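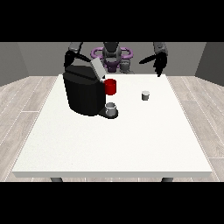 Can you get a decent cup of coffee in Numden after nine at night? From September you can, at the back of the old Naseri bakery on the canal side, and it will cost you 2 dollars.

I'm Trinidad Olmedo, and I run Cluseck, the little roastery you've probably walked past on your way to the bus station. I'm writing this release myself, so please forgive the lack of polish (my sister offered to fix it up and I said no thanks). We're opening a late coffee room! It's called Kaltton, after the street my grandmother lived on, and it will be open from 9 p.m. until 3 in the morning.

The idea came from the night nurses. They kept knocking on our roastery door while we were bagging beans, asking if we had anything brewed, and usually we did. Then the bus drivers heard about it, and then a couple of bakers, and pretty soon I was pouring coffee more than I was roasting it. I love those people, but the roastery has one chair.

Kaltton has 17 seats, plus a long bench by the window that I refuse to call a seat because it's really for coats. The whole room is 884 square feet. We kept the bakery's tile floor and the bread racks, and painted the rest a green that looked much calmer on the sample card.

The menu is short. Filter coffee, espresso, a decaf I'm very proud of (it's a washed one, sweet, a bit like raisins), cocoa, and toast with whatever jam we have going. No laptops on the bench, please, and no loud calls after midnight, there are apartments upstairs and they've been very kind to us already.

We paid for the work partly with advance sales of coffee cards. Neighbors bought 3509 dollars' worth over the summer, which still makes me a bit wobbly when I think about it. Every card is good from opening night on and none of them expire.

Reporters and anyone else who's curious can come by the roastery any afternoon before we open. Ring the side bell and ask for Trinidad. If I'm roasting I won't hear it the first time, so ring again.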